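## 4. Preparing a bottle from powder

This section covers making up one feed at a time with the Amholm bottle and a standard electric kettle. Read section 3 (Cleaning and sterilizing) first. Parts that have not been sterilized should not be used for a feed.

### 4.1 What you need

- Sterilized bottle, collar, nipple and cap
- Formula powder, with the scoop that came with it
- Electric kettle and fresh tap water
- A clean, dry stretch of counter

**CAUTION:** Keep the kettle and its cord well back from the edge of the counter. Never hold a child while pouring hot water.

### 4.2 Setting up the counter

1. Wipe the counter and let it dry. On stone counters, wipe along the seams too - powder collects there and is easy to miss on a speckled surface.
2. Put the kettle near the wall, with the spout pointing away from where you will stand.
3. Set the powder in front of the kettle and off to one side.
4. Wash your hands with soap and dry them on a clean towel.

### 4.3 Making the feed

1. Empty the kettle and refill it with fresh water. Do not use water that has already been boiled.
2. Boil the water and let the kettle switch itself off.
3. Leave the water to cool in the kettle for no more than 30 minutes.
4. Pour the water into the bottle up to the mark you need. Hold the bottle at eye level to check it. Water always goes in before powder.
5. Open the powder. Fill the scoop loosely and level it with a clean, dry knife. Do not pack it down.
6. Add the number of scoops given on your formula label for that amount of water. Labels differ from brand to brand, so do not carry over the count from a brand you used before.
7. Fit the nipple into the collar and screw the collar on until it stops. Press the cap on.
8. Swirl the bottle first, then shake gently. Tip it at an angle and look for lumps near the base.

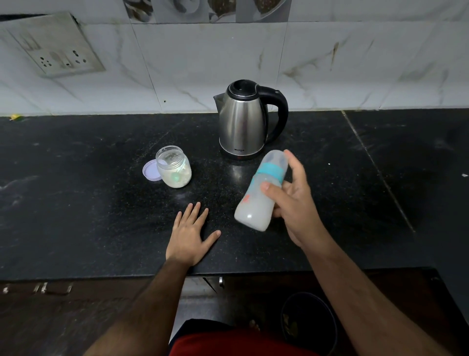 *Fig. 4-1. Filled bottle with cap and collar on, held at an angle.*

9. Close the powder jar right away and wipe up any spilled powder.
10. Cool the bottle under cold running water, keeping the water below the collar.
11. Dry the bottle and shake a few drops onto the inside of your wrist. The milk should feel lukewarm.

**NOTE:** A little foam is normal after mixing. Let the bottle stand for a minute if there is a lot of it.

**CAUTION:** Do not warm a feed in a microwave. It heats unevenly and can leave hot spots.

### 4.4 Leftovers and storage

- Use a made-up feed within two hours, and throw out whatever is left in the bottle once feeding has ended.
- Store the powder closed, in a cool, dry cupboard, and away from kettle steam.
- If you move powder to another jar, the jar must be clean and fully dry. Keep the label from the original pack, with the use-by date and the mixing table.

If the bottle leaks at the collar, go to section 7.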